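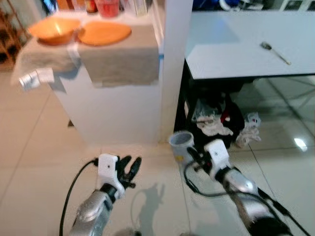
Derkberg公寓服务处

关于本公寓用餐登记及公用厨房管理调整的说明,现分条发布如下。请各位住户阅读全文后再行咨询。

2022年3月27日

一、用餐登记方式。即日起,纸质登记簿停止使用,住户用餐统一通过Zirkix系统登记。原登记簿中尚未使用的餐次已全部转入个人账户,登录后可在“余额”一栏查看。余额有出入的,请携带原缴费凭证到一楼窗口核对。

二、登记截止时间。午餐登记截止于前一日晚八时,晚餐登记截止于当日上午十时。逾时未登记者可到窗口询问有无余餐,服务处不保证供应。取消登记适用同一截止时间,逾时取消的餐次照常扣除。

三、征求意见情况。上一轮问卷共收回462份。意见最为集中的是晚餐供应结束过早,其次是素食选择偏少,再次是周末早餐的开餐时间。晚餐供应时间现延长60分钟,三号楼与五号楼餐厅同步执行。周末早餐时间暂不变动。

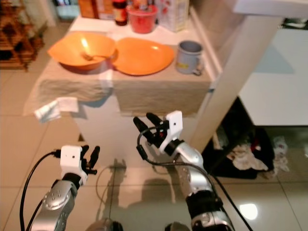 橙色大碗与浅盘,碗内为金属勺。

四、素食供应。供餐单位Villix已提交新的菜单方案,每日午餐增设一道素食主菜,菜单每周更换。汤品是否含肉汤底,须在菜牌上注明。对某类食材过敏的住户,请在Zirkix系统“饮食备注”中如实填写,并在取餐时向窗口人员再次说明。去年已填写纸质表格的住户也需重新填写,旧表信息不予转入。

五、公用厨房开放时间。每日早六时至晚十一时开放,夜间不再延时。炉灶使用完毕应关闭阀门,抽油烟机保持开启数分钟后再行关闭。厨房内不得使用自带电磁炉、电烤架等大功率电器,楼层值班人员有权要求当场停用。

六、冰箱存放。公用冰箱内的食品须标注房号及存放日期。未标注的食品保留4天,期满后统一清理,不另行通知。冷冻室按房号分格使用,请勿占用他人格位。冰箱如有异响或温度异常,请拨打值班电话,不要自行断电。

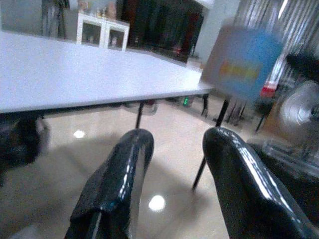

冰箱清理工作由各楼层在固定时间进行,具体安排张贴于厨房门内侧。清理当日如需保留食品,请提前取出。此前有住户反映部分楼层清理时间与夜班作息冲突,服务处已将二楼、六楼的清理时间改至下午。

七、厨余分类。厨余垃圾请沥水后投放,骨头、贝壳投入其他垃圾桶。废弃食用油请装入带盖容器,送至地下一层收集点,严禁倒入水槽。去年冬季管道堵塞报修共13起,多数发生在厨房排水支管,疏通费用由全体住户分摊的公共维修款列支。

八、设备更换。一至四楼公用厨房的热水器将陆续更换为Saber型号,施工期间相应楼层热水暂停供应,住户可使用相邻楼层厨房。施工时间以楼层公告为准,噪声较大的工序不安排在午休时段。五楼以上的更换列入九月计划。

九、费用。本次调整不涉及餐费标准,公用厨房仍不另行收费。退宿住户的账户余额随押金一并退还,办理时请勿遗漏登记卡。

十、咨询与反馈。有关登记系统的问题,请到一楼窗口办理;有关菜品的意见,可投入餐厅出口处的意见箱,或在本条下方留言。留言将于工作日统一回复,涉及个人账户信息的内容请勿公开发布。

补充:有住户询问访客能否用餐。访客可由住户代为登记,餐费从住户账户中扣除,每次登记限一餐。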